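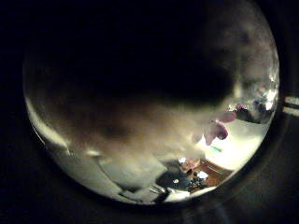

The first thing Rocío Huerta did when she took over the manipulation work at Erkcombe was move the camera. It had been on a pole above the bench, looking down at everything. She put a smaller one on the wrist of the arm, behind the fingers, and gave it a very wide lens.

The pictures it sends back are round, dark at the edges and badly bent. A finger takes up a good part of the view. Straight lines lean over, and anything close to the rim gets squashed. Bright surfaces often burn out to plain white.

"People ask me when I'm going to fix it," Huerta says. "I tell them it's staying like that."

Her group has spent most of the past year on one question: how much does a robot need to see in order to pick something up? The usual answer is as much as possible, so most labs put cameras all round the bench and stitch the views together. Huerta's group trained one control program, which they call Vurnex, on the wrist camera alone. Then they trained a second copy on the wrist camera plus two fixed ones and set them the same jobs.

On the bench at Erkcombe, with the lights and furniture it had been trained on, the copy with three cameras did better. It finished 74 per cent of its attempts, against 69 per cent for the one with only the wrist view. Huerta had expected a bigger gap.

In May the group packed the arm into a van and took it to a borrowed room at Cenholm. The fixed cameras went up on stands, as close to their old positions as a tape measure would allow. The window was on the wrong side and the table was lower. Over two weeks the three-camera copy dropped to less than half its old score. The wrist-only copy lost 5 points.

The group's explanation is a simple one. A camera on a stand learns the room along with the task, and when the room changes, much of what it learned is no use. A camera on the wrist moves with the hand. The finger sits in the same part of every picture, blurred or sharp, and the program can judge everything else against it. Early on, one of the students cropped the finger out to save memory, and the scores fell so far that they thought a cable had come loose.

There are things the method does badly. The arm can't look for an object it has lost without moving, and it tends to give up too soon. Glare is a problem too — a white surface under a lamp can swallow the edge of whatever is lying on it. Soft items, which have no fixed outline to learn, still account for most of the drops.

Huerta is also careful about the size of the claim. Two rooms is not many. A third set of trials is planned for the old Carnegie building, which has low ceilings and strip lights, and she would like someone outside the group to choose the objects and lay them out. The paper is being held back until those results are in.

Meanwhile the pole is still bolted to the bench at Erkcombe, and the students hang their coats on it.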